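How Does a Song Get Recorded?

When you hear a song, it sounds as if everybody played it together in one room. Sometimes they did. Most of the time the parts were recorded one by one and put together later.

Sound is a wiggle in the air. When Olanrewaju Adeleke sings, his vocal cords shake and push the air in front of his mouth. The push travels across the room until it meets something. If it meets your ear, you hear him. If it meets a microphone, the microphone turns the wiggle into electricity.

Inside the microphone is a very thin sheet called a diaphragm. It moves when the air moves. The moving sheet makes a tiny electric signal that goes up and down in the same pattern as the voice. The signal is so weak that it has to be made bigger before anyone can use it. A box called a preamp does this job. If you opened one up, you would find a circuit board with small parts on it.
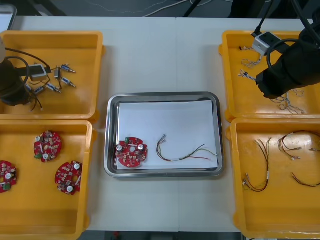

A round red circuit board with two silver capacitors near its top edge.

Next the signal goes into a computer. Computers only understand numbers, so the signal is measured again and again, thousands of times every second. Each measurement is called a sample. When you play the song back, the numbers are turned into electricity again, and a speaker turns the electricity into wiggles in the air.

Recording one part at a time

Olanrewaju's gospel song "Isden" has 28 tracks. A track is one recorded part. The drums take up seven of them, because each drum has its own microphone. Karine Petrenko played the piano and Nuno Guerreiro played the bass guitar. They were recorded first.

The choir came last. There were only three singers - Annick Gagnon, Gordon Girard and Olanrewaju himself. They sang the same part over and over, standing in a different place each time. When all those tracks are played together, it sounds like a big choir. Adding new parts on top of old ones is called overdubbing.

All the musicians wore headphones while they recorded. If the music came out of a speaker, the microphone would pick it up too.
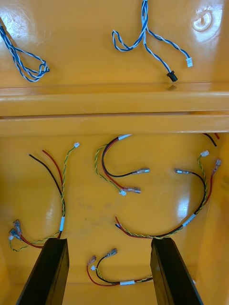

Loose wire harnesses in a yellow-orange tray.

Mixing

Now there are 28 tracks and they all want to be heard. The mixing engineer decides how loud each one should be. She can also move a sound to the left or the right, or add an echo so the singer seems to be in a church. Mixing "Isden" took about 3 days. The song came out in October.

Words to know

Diaphragm: the thin sheet inside a microphone that moves with the air.
Sample: one measurement of a sound.
Track: one recorded part of a song.
Overdubbing: recording a new part while listening to the old ones.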